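## Handout 2: Setting the counter for the bread and biscuit service

*Course "Small Kitchen Service", Nolent. Please read before the practical part.*

In handout 1 we discussed how to store dry baked goods. Now we go to the moment of serving. I will speak mostly of the kitchen island, for in a home kitchen or a small office kitchen it is the place where guests come and take something with their hands.

### 1. Clear surface first

A broad counter invites people to put things on it. Keys, letters, shopping bags – all of it must move to the back counter or into a cabinet before any food comes out. Wipe the surface, then dry it. On dark stone or dark laminate the water marks stay visible for a long time, so use a second, dry cloth.

### 2. The basket

For cookies, rusks and cut bread we use an open basket. Compare the 2 common types:

| Type | Good for | Be careful with |
|---|---|---|
| Woven | whole rolls, larger pieces | crumbs stay in the weave, slow to wash |
| Wire mesh | cookies, dry chunks of bread | crumbs can fall through, needs a liner for small pieces |

Fill the basket only to a little under the rim. When it is too full, the guest takes one piece and three others fall on the counter. It is better to refill often. With soft bread, put a cloth below and fold it over the top between servings.

### 3. Paper towels

The roll stands within the reach of one arm from the basket, but not touching it. A holder with a heavy round base is preferred, because the guest usually tears with one hand. Check that the knob on top is tight. In the Yeo kitchen we had a loose one for a whole term, and every time the roll was changed, the knob went under the cabinets.

### 4. The back counter

Coffee belongs here, near the sink, and away from the dry food. Steam makes cookies soft. Cutting boards can lean against the wall when they are clean and completely dry. Cut the bread on the back counter, then carry the pieces to the island.

### 5. Before the practical part

Students of the Odano group bring their own basket. The Predis group will find baskets in room 664, on the lower shelf. Please write in your notebook:

- where your basket stands, and from which side the guests come
- how far the paper towels are from it
- what you had to move away before you started

A small drawing from above is enough – it doesn't need to be beautiful. Keep it, we use it again in handout 3 when we speak about cleaning after service. 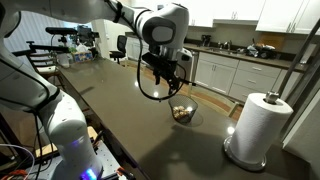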